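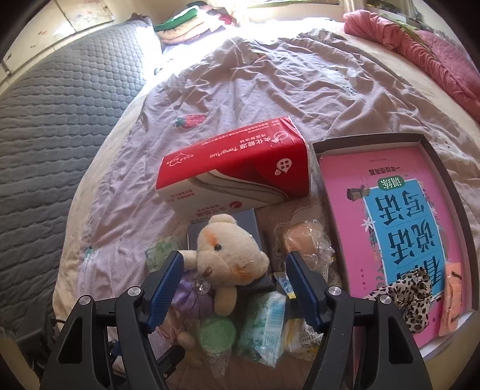 Week 4: Comfort objects and how children settle

Right, so last week we got as far as bedtime routines and ran out of time, which is my fault for talking too long about naps. Please read these notes before the seminar and bring your observation sheets.

A comfort object is anything a child turns to again and again for reassurance. A blanket, a plush bear, the corner of a pillowcase, a parent's old T-shirt. Not every child has one, and plenty of perfectly secure children never bother. I still get asked whether that's a worry. It isn't!

The term you'll meet in the older reading is "transitional object", which comes from Winnicott. The idea is that the object stands somewhere between the child and the carer — it belongs to the child, and the child decides what it means. Try to put that in your own words before you use it in an essay, because I've marked a great many copies of the textbook sentence.

What I'd like you to look out for on placement

When does the child ask for the object? Arrival, rest time and minor bumps are the usual ones, but write down what you see.
Who fetches it? At Cotside the bears live in a low basket and the children help themselves. At Kavby they stay in bags until rest time (I have views on this, and we'll argue about it).
What happens if it gets washed? Smell matters a lot to some children, and a clean blanket can be a stranger.

A word on safe sleep: soft toys stay out of the cot for babies under 12 months. Know your setting's policy and follow it.

Your observation write-up is 400 words, worth 15 marks. Moataz Kettani is taking the second seminar group, so if you're with him, hand it to him and not to me.

Next week: saying goodbye at the door.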